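I finally finished the color chapter of Fabbri's old handbook on tile setting, and I have to tell somebody, so you lot are getting it! I bought the book in December for the diagrams (they're gorgeous, all thin lines and tiny lettering) and figured I'd skip the writing. Then one evening I read a page while the kettle boiled, and that was the week gone.

The chapter is all about how a color changes with its neighbors. Put a gray tile next to a blue one and the gray goes warm, almost tan. Put the same tile next to a brick red and it turns cool and a bit green. I knew this the way everyone sort of knows it, but I'd never sat down and tried it with real pieces under a real lamp. It's so much stronger than I expected! I kept picking up the gray one to check I hadn't swapped it.

My bathroom floor is the reason I got into any of this. It's a small room, and I've got 300 sample chips in shoeboxes for it, which Mirko Messina thinks is a sickness. He came by on Friday, looked at the boxes, and asked why I didn't just do it white. Well, I tried! I laid out white on white on white and every one of them was different. One was pink. One was plainly yellow the moment it sat beside the pink one. The Mudar white, which looked dirty in the shop, was the cleanest of the bunch once it was down on the floor in the evening.

So now I'm on to gray grout. Khairul Yusof lent me six little bags of the Plaritz stuff, and I've been mixing it in yogurt cups and spreading it on scrap board. It dries much lighter than it goes on, so write on the back of the board which is which. I didn't, the first time.

The other thing the book is great on is strong color in small doses. One deep blue in a pale room pulls your eye right over, and all the pale stuff around it suddenly has a shade of its own. I've started seeing it everywhere: book covers, lunch trays, the bus stop on Brarmont Street with its one painted bench.

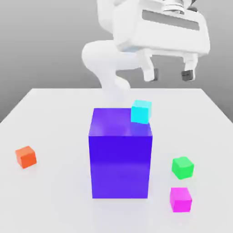

Blue-violet against white and gray.

I'm leaning toward a single row of blue along the tub, with the Mudar white for the rest and a middle gray in the joints. Or maybe two rows. I've got the chips lined up on the windowsill so I can look at them at breakfast, and again at night with just the lamp on, and so far the breakfast favorite and the night favorite have been different tiles every single day.

Next up is the chapter on borders, which has a fold-out page!

Contact | All words mine, please ask before copying | Back to top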